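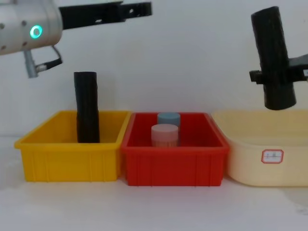 Re: Barn capacity and power for receptions
Friday, December 25, 2020

Valdemar Hedegaard wrote:
> Does the Keltow barn still seat 700? The Jellmont sheet
> gives no figure for the terrace, and I need the number
> of circuits for the caterer.

The 700 is standing, both floors. For a seated dinner use the Hamden plan: rounds of 8, five feet between table edges, dance floor on the north side. 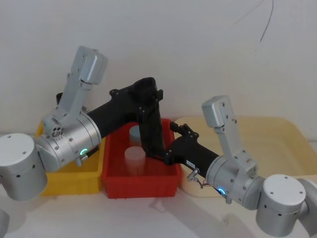 Circuits: 12 in the barn, 5 on the terrace, all 20 amp. The caterer's warming ovens need one each. Do not put the band on the terrace side, as it shares a panel with the kitchen.

Ngui has the tent permit form. It must be in before the deposit is paid.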